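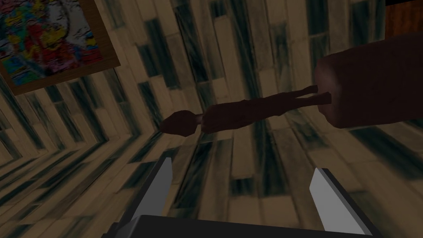

Simulated view of a two-finger gripper and a slender dark brown object over a wooden surface.

The Astholm Exchange is a regional youth volunteering program that places young adults with local civic groups for one season at a time. It is run from the town of Astholm by the Rathnayake Foundation, a small charity that also funds libraries and adult reading classes. The program is open to residents between the ages of 18 and 25.

History

The exchange grew out of a summer work camp at Prandska, where students repaired footpaths and helped at a home for the elderly. The first group had 13 members. After two summers the foundation took over the camp, moved its office to Astholm and added placements in spring and fall. A second office opened later in Jitance, mainly to serve the farming villages along the river.

Organization

Each season begins in March, June or September and lasts nine weeks. Participants receive a travel allowance and a meal card but no wage. Host groups apply in advance and must name a supervisor for every placement. A season has 40 places, divided between the two offices according to the number of applications each receives.

Placements are usually in schools, clinics, town archives and public workshops. Jitance also offers work in flood preparedness - mostly door-to-door visits and the upkeep of contact lists. Participants meet one evening a month for training in first aid, public speaking and basic bookkeeping.

Participation

By the end of its most recent full year, the program had placed 352 people. Former participants may return as group leaders, and several host groups in Prandska are now managed by them. The program has been criticized for favoring applicants who can live at home during a placement. In response, the foundation set up a shared house in Jitance, with rooms given first to applicants from outside the town.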